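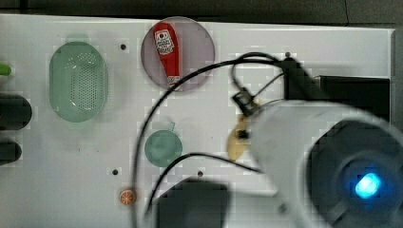
Play Kitchens & Pretend Food

Set 32: The Green Period

Trornach Toy Library, on loan to anyone with a card and a tolerance for being served invisible soup

We have been slowly getting the big sets onto the website so that families can see what they're borrowing before they lug a tub home on the bus. The train set went up in October and the dress-ups are still waiting for someone brave enough to tackle the beard drawer. Set 32 is the kitchen one, and it goes out more than anything else on the shelves except the ball run.

It started life as a tidy matching collection from Mallitz. Then it met the public. Over the years it has gained bits from the Wonow picnic hamper and a few pieces that came in a shopping bag on the front step with a note saying "sorry". The colours drifted towards green somewhere along the way and we've decided to call that a theme.

The colander, pale green with a handy little tab at one end. Small round holes all over the bottom, ideal for draining pasta, rice, marbles and, in one borrower's household, a wet sock. Please rinse it before it comes back. Please also look through the holes before you pack it, as it has a gift for collecting playdough.

The ketchup, stretched out diagonally across the round plate as if it has had a long shift. Red bottle, white label, white cap. Every child who borrows this set will squeeze it over every adult in the house, and the correct response is to say "ooh, lovely" and hold out your hand for more. Tetsuya Higuchi on the front desk has had ketchup put on his glasses, his keys and a parking notice.

The small green dish with the short handle. We have had a running argument over whether it's a saucepan or a measuring cup. The catalogue card says "pan, little". Children solve the matter by wearing it. It doesn't fit anyone, and they are never discouraged.

The orange slice, near the front of the table with its rind and its segments showing. It has been a biscuit, a steering wheel, a coin and (at my house) a medal for going to bed. I've had it handed to me as change from 1,000 dollars, which I'm told was a fair price for toast.

Borrowing notes for the hopeful: the set goes out for three weeks and costs 9 dollars, with a tub thrown in. The tub is the old Hosoda one with the lid that bites. Press the middle of the lid first, then the corners, and keep your thumbs somewhere else. If a piece goes missing, tell us early and we'll put a note on the card. We've heard every version of "the dog ate the sausage" and believe about half of them, mostly the ones with a vet's bill attached.
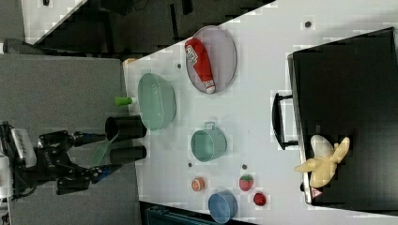 The Fruit Department

Two strawberries, one large and one small, both very red. The larger one has its green top and considers itself management. The smaller one is usually found in a coat pocket in the wash. If you're missing it when you pack up, try there before you ring us.

The blue bowl, tipped on its side with the strawberries for company. It's the only thing in the set that has made a real stand against green, and I admire it. Good for salad, cereal and drumming.

The orange fruit with the pale middle, over on the other side of the blue bowl. I had one parent swear to me that it was a peach. Fine. It's a peach until their loan is up.

The pot, on its side in the middle of the table with its loop handle showing. Stirring implements are not included in the set, so budget for the disappearance of your good teaspoons.

The ketchup again, this time in the round tray. Still lying down.

Packing Up

Big things go in the bottom of the tub, fruit inside the bowls, ketchup down the side. Tomoyo Takeda worked out that order and it's the only one in which the lid shuts. If you've found another way to get it all in, please check under your couch.

Returns by 4 pm, please. The slot in the door is for books and puzzles only and will not take a colander, whatever the scrape marks around it suggest.

Next in the gallery: Set 83, Doctors and Vets (stethoscope currently being repaired, bandages currently a cape)

Back to Play Kitchens & Pretend Food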